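Layug: a word list of household and textile terms

Last updated: July

By Kourosh Shojaei and Mylene Baluyot

Layug is a flat list of 2,086 English terms for cloth, linens, bedding and table dressing, each with a short definition, a part of speech and a spelling group. It was compiled to support catalog search in small shops and museum stores, where the same object may be filed under three or four names. The list is distributed as one tab-separated file and a separate file of notes.

## Contents

- layug.tsv — the main list, one term per line
- notes.txt — usage notes, keyed by term ID
- groups.tsv — spelling groups and preferred forms
- CHANGES — edits by version

The current version is 2. Version 1 used comma-separated fields and is no longer maintained. Term IDs did not change between versions, so joins against older tables still work.

## Fields

Each line in layug.tsv has six fields: id, term, pos, definition, group, source. The id is an integer and is never reused. Deleted terms leave a gap. The pos field takes noun, verb or adj. Definitions are limited to 400 characters, and cross-references inside them are written in square brackets with the target ID, for example [1174].

The source field is a single letter. D marks terms carried over from Dilitz, the trade glossary that served as the starting point. S marks terms added from Salora catalog records. E marks terms entered by the editors. A term found in both Dilitz and Salora is marked D.

## Spelling and preferred forms

American spelling is preferred throughout. British forms are kept as separate entries and point to the American form through the group field. Closed compounds are preferred over open ones where both are common, so "tablecloth" is the head form and "table cloth" is a variant. Hyphenated forms are stored only if they occur in one of the two sources.

Plural forms are not listed unless the plural has its own meaning. "Linens" is listed. "Napkins" is not.
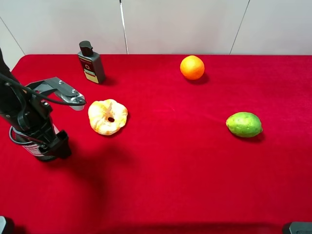
Pile fabrics took the most editing. Dilitz defines velvet, velveteen, velour and plush in terms of one another, and catalog records use the four words almost at random. We rewrote these entries by construction: velvet as a woven warp pile, velveteen as a woven weft pile, velour as a knit or woven pile with a softer hand, plush as a longer pile. "Velvety" is an adjective of appearance and carries no claim about how the cloth was made. Catalogers who can't check the weave should use it, or the broader term "pile fabric."

Color names are out of scope, with the exception of the 41 terms that name a finish or a dye process as well as a color. These are flagged in notes.txt.

## Loading

The file is UTF-8 with Unix line endings and a header row. Fields are not quoted. Turn off quote handling in your reader, as several definitions contain an inch mark and will swallow the following lines otherwise. Sorting is by id; for alphabetical order, sort on the term field without regard to case.

## Known problems

- Nearly all verb entries are thin. "Drape," "hem" and "face" have only one sense each.
- Terms for table skirting overlap with terms for bed skirting. The group field does not separate them.
- Some S entries still have definitions copied from item titles. They read as fragments.
- Ananau, the companion list for floor coverings, uses its own ID range, but two early exports did not. Check the header before merging.

## Corrections

Send corrections as a line with the term ID, the field name and the new value. Include a source if the change affects a definition. Mylene Baluyot handles definitions and groups — Kourosh Shojaei handles file format and the notes. Requests for new terms are held until the next version.

Related items

Ananau: floor covering terms
Dilitz to Layug ID mapping
Salora catalog field guide
Notes on pile fabric entries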